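Search this site Search

Is a sorting arm worth the money for a toy library?

Posted by Flestitz

I do the ordering for a small toy lending library. Everything that comes back gets dumped into one bin and has to be sorted by type before it goes out again: balls, chew-safe rubber stuff, cloth, blocks, odds and ends. We have been quoted for a single arm with a gripper, a table and a year of support. The seller calls their package Risosmont and keeps telling me it "handles mixed soft goods." I have heard that kind of thing about label printers that couldn't handle labels.

I'm not asking whether it is neat. I want to know what the quote is leaving out, and what I should make them show me before I sign. Our bins are a mess, with cloths on top of everything and small things buried under them. Budget decision is in July. The quote is good until then, supposedly.

Posted by Setau

Get two quotes. Also ask about the warranty, a friend had a bad time with one. Grippers wear out. Good luck

Posted by Sandu

I have sat through enough of these sales calls to be tired of them, so take this with that in mind.

The arm is the part they want to talk about because it has a clean price. Your money goes elsewhere. In our case the line items missing from the first quote were the stand, the second camera, spare fingers, electrical work and staff hours for setup. The setup hours were the worst of it. We were told 5 days and it took 19. Put your own number in for that and don't let them fill it in for you.

Then the test. Don't accept a demo with six identical blocks spread out on a mat. Ask for a full tray with cloth draped over part of it, hard and soft things mixed together, and boxes with holes to drop things into. A box with a hole is a fair test, because the arm has to get the toy over the opening and let go of it, and a plush thing does not leave the fingers the same way a block does. Something like the setup in these:

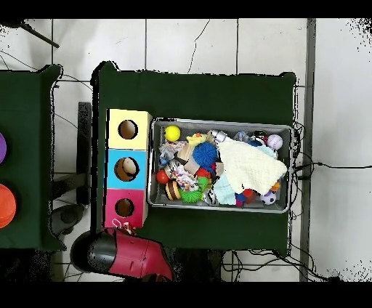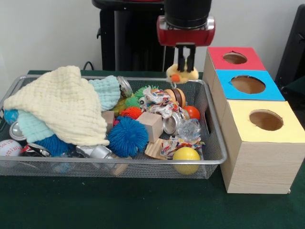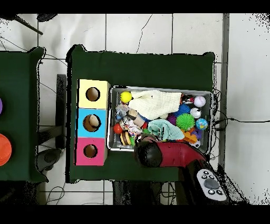
Ask them to run 100 picks in one sitting with nobody reaching in to help, and write down every miss yourself. If it drops 9 toys on the floor, that is 9 times one of your people gets up, and you are paying that person too. Ask what counts as a success on their sheet. I have seen "picked up" counted as a success when the toy went in the wrong box.

Other things to get in writing:

Whether they retune it when your stock changes, and what that costs per visit.
Who owns the settings if you cancel support.
How much floor it needs including cables and stands. Ours needed a good deal more than the drawing said, and we had to move a shelving unit.
Price of a gripper outside the support plan.

I would also work out what the sorting costs you today. Time a normal week by hand before you do anything else. If the answer is a few hours, a bigger table and better labeled bins will beat this for a small fraction of the price. I would want to see a lot more volume than most lending libraries have before I put money into an arm. A rental for a couple of months might make sense if they offer one, but check who pays the freight both ways.

And ignore the expiry date on the quote. Ours "expired" twice and came back lower.

Posted by Flestitz

Thanks, that is more useful than the brochure. I asked about the 100 picks this morning and was told they would "need to look into the format." Timing the hand sorting starting with the next batch of returns.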